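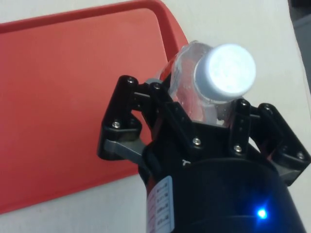 So my sourdough starter has been sulking ever since we moved to Sevbridge, and I'm about ready to blame the water. Back at the old apartment it doubled every morning like clockwork. Now it gives me a few sad bubbles and a smell like nail polish. I feed it equal weights of Ghanem bread flour and water, same as always, same jar, same spoon. For the last week I've been giving it store water out of a clear plastic bottle like that one, white screw cap, nothing fancy, and I think (think!) it perked up a little. My husband says I'm seeing things.

What makes me suspicious is the tap. It smells like a swimming pool when you first turn it on, and the kettle already has a white crust in it. I did buy a Garkico pitcher filter, but the water still smells a bit to me after going through it.
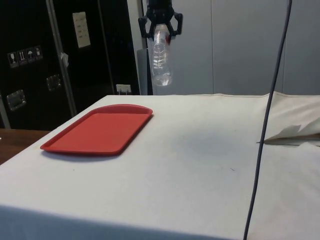 I also tried leaving a bowl of tap water on the counter overnight, because my aunt swears by that. The smell was gone by breakfast, but the starter didn't care one way or the other. I baked with it anyway and got a loaf you could have used to hold a door open. Does anybody here bake with the town water and get decent bread? I'd rather not be hauling bottles up three flights for the rest of my life.

crumbcatcher

Re: starter hates the new water?
posted by oldmillroad, 2020-04-01

I've been on Sevbridge water my whole life and my bread is fine. Hard water isn't a problem for a starter, the yeast kind of likes the minerals. My money is on your kitchen being cold. Where is the jar sitting? Mine sulks every November and comes right back when I move it to the top of the fridge.

Re: starter hates the new water?
posted by pia_bakes

Have to disagree with the above. Cold makes a starter slow, sure, but I had the exact same thing with chlorine and it was night and day once I switched. The overnight bowl works for plain chlorine. A lot of towns use chloramine now and that doesn't go away just from sitting out. Call the water office and ask which one they use, mine told me over the phone in two minutes.

Re: starter hates the new water?
posted by oldmillroad

Chloramine, chlorine, whatever, I use it straight from the tap and my starter is older than my truck. Get a thermometer before you start phoning people.

Re: starter hates the new water?
posted by crumbcatcher

OK, OK, I did both! Kitchen is colder than I thought, the shelf by the window especially. Also left a message with the water office. Here's what I'm going to try this week, two jars, same flour:

1. Jar A gets bottled water, jar B gets tap. Both on top of the fridge.
2. I mark the level with a rubber band and check at breakfast and supper.
3. Both get baked on the same day, same pan, and my husband tastes them blind.

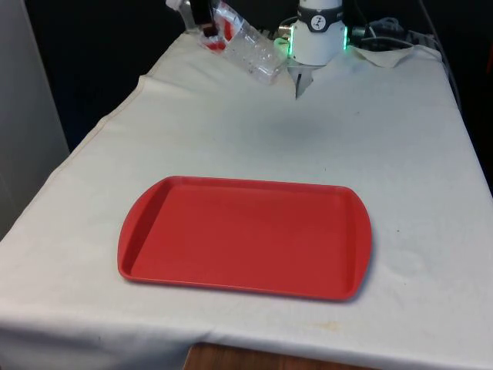 Re: starter hates the new water?
posted by Su-chen Tsang

Good plan, but please warm your water to 86 degrees for both jars or you'll just be testing bottle temperature against tap temperature. I'd also cut back the starter harder. Nail polish smell means it's hungry. I keep 40 grams and toss the rest into pancakes (so good, add a little brown sugar).

Re: starter hates the new water?
posted by pia_bakes

Yes to the hungry part, I missed that. I still say it's the water, though.

Re: starter hates the new water?
posted by crumbcatcher

Forgot I could make pancakes with it! I've been dumping mine down the sink like an idiot. Will report back when the jars have had a few days.

Related threads
Rye or whole wheat for a sluggish starter? (1,065 views)
Plisonari stand mixer making a clicking noise
Dutch oven lid stuck, help (1,796 views)
Discard crackers that don't taste like cardboard
Can I freeze shaped loaves?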